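The long way round to my grandmother's soup

I have been trying to make my grandmother's barley soup for the better part of my adult life, and I think (whisper it) that I got quite close last week. She never wrote anything down. When I asked her how much dill, she would hold up a hand, cup it slightly, and look at me as though I'd asked how much air to breathe.

So I've been working from memory and a notebook with 178 pages, most of them now splashed with stock. My first mistake, years ago, was using pearl barley straight from the packet. She always left hers in a bowl of cold water overnight, on the windowsill, with a plate on top to keep the cat off. I'd forgotten that completely until my aunt mentioned the plate! 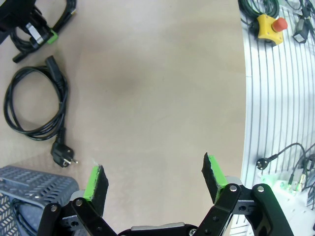 The second thing was the onions. I'm an impatient cook, and I'd been giving them ten minutes when they wanted nearer forty, very low, with a lid half on and a good lump of butter. You come back and they've gone the colour of toffee and the whole house smells like her hallway did in March, coats and all.

Then there's the sour bit at the end. I've tried lemon, I've tried vinegar, and I tried some pickle brine from Farketti, the little deli by the station, and it was the brine that made me put the spoon down and ring my sister. Two tablespoons, stirred in once the pan is off the heat. She came over and ate three bowls standing up.

I still haven't cracked the dumplings. Mine sink and hers floated, and I made six on Sunday's leftovers principle (whatever flour is in the jar) so I've only myself to blame. I'll have another go when the weather turns.

Comments

Babak Mazandarani
We do a barley soup at home too, with lots of herbs and a spoon of yoghurt on top. Try resting the dumpling dough for an hour.

Maureen
Mum used pickle juice as well! Lovely to read this.

Tilly W
How much barley for four people, please?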